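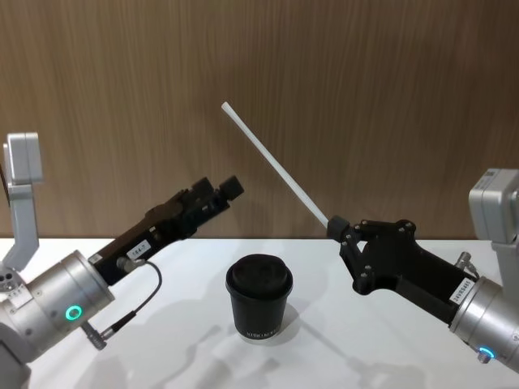 I've been selling paper cups out of our shop in Dunbar long enough to have strong feelings about them, and the Bokon black cup is the one I keep pushing on people. Most customers come in asking for plain white and I get it, white is easy and it goes with everything. But put a black one on a white tabletop with some wood grain behind it and it looks like you planned the whole room! I've had folks change their order on the spot after seeing that.

So, what you get. The Bokon is a hot drink cup, double wall, matte on the outside, and it comes in one size only (12 oz, which fits a regular latte or a big tea). The rim is rolled pretty tight, so the lids snap on with a good firm click and you don't have to go around the edge twice with your thumb. My old supplier's cups drove me nuts that way. You can carry a fresh coffee without a sleeve, though I'd still grab one for straight boiling water.

They're sold in sleeves of 100 or a case of 1000. The case is the better deal if you have the shelf space, and the box is flatter than you'd expect, so it slides under most counters. Lids are separate. The Darnier flat lid in black is the match I like best, and the Darnier dome fits too if you do whipped cream. Please don't order the Umutley lids for these, they look the same in the listing but they're a hair too wide and they pop off when you squeeze.

A few things people email me about. Yes, you can put a sticker or a stamp on them, but regular ink won't show up on black, so go with a white or metallic stamp pad and let it dry overnight. No, they're not for the microwave. And yes, marker works if you take names at the register, just get the white paint kind with the fine tip.

Ross Shearer, who runs the coffee cart by the station, went through a full case in March and came back for two more. He did ask me for a smaller size and I'm working on it, but Bokon only makes the one for now.

Orders in by noon ship the same day, and cases usually take up to 7 days to reach the West Coast. If you want to feel one before you buy a thousand of them, send me a note with your address and I'll drop a couple in the mail with a lid.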